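Walkway and Plaza Inspection Checklist, Grimovville Office Park
Period: April
Route: Trujillo steps to Graker parking edge
Sky: overcast. Pavement dry at start.

1. Path clear for foot traffic — COMMENT
Black bicycle on the right side of the path; behind it, in the middle, a cargo bicycle or tricycle with a bulky load. Passage remains on the step side.
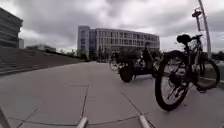
Minimum clear width on this route is 162 inches. Bicycles left on the path overnight are to be tagged and moved to the Enby rack. Recheck at 8 a.m.

2. Slab surface — PASS
Large concrete slabs. A few darker stains near the foreground, no treatment required. Report any lip above 1/4 inch.

3. Drain slot — PASS WITH COMMENT
Slot is set flush with the paving. Flush the channel before the next heavy rain and log the flow at the outlet. 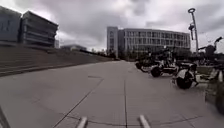 4. Steps, plaza side — OPEN
Shallow treads over a long run. Edge contrast to be measured at both ends. Last reading was 20 points under the site standard at the lower end.

5. Expansion joints — COMMENT
Joint line is slightly wavy in places. Probe the sealant every 100 feet and enter the depth on sheet 2. Faint mottling and shallow stains on the slabs are cosmetic. 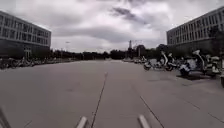

Item 5. Joints between the two buildings, looking toward the tree line.

6. Building entrances — OPEN
Check door closers, mats and lighting after dark. Not part of the daytime round.

7. Trees and parked vehicles — PASS WITH COMMENT
Cars parked near the foot of the curved building, by the trees. Low limbs over the parking edge are to be trimmed to the site clearance height. Fire access markings to be checked on the same visit.

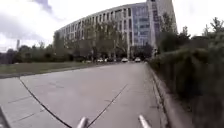
Grimovville Grounds and Access — Exterior Inspections

Items 4 and 6 stay open until the readings are entered. Items marked COMMENT carry over to the next round. Keep the signed sheet with the drain log.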